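Jul 9, 2020

Toast notes, Pandon bench. Carrying on from the April loaves. Sliced the Divness white sandwich loaf at the usual thickness and left the crusts on. Toaster is the Bear two-slot, dial at 2. Crumb tray emptied first.

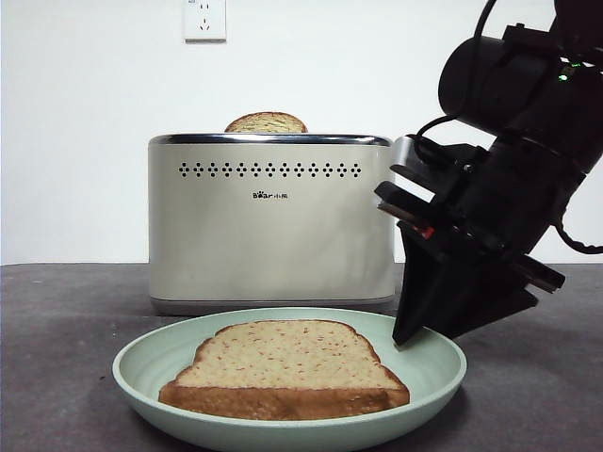 Browning at 2 is fine for this loaf. Tried 5 on the heel end and it went too dark at the corners, so don't bother. Slices sit a bit proud of the slots, so the top crust colours less than the rest. Same grumble as last time.
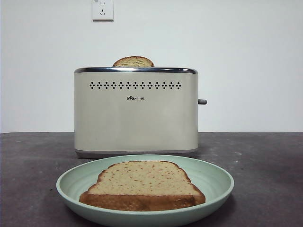

Green plate weighs 175 g, take that off before writing anything down. Aurelio Villalobos wants the Pietrzak rye done the same way, one slice per slot, 8 slices all up. Rye is in the freezer, second drawer, and needs to thaw overnight.

Still to do: wipe the counter, bag the leftover bread, ask Alley for more butter.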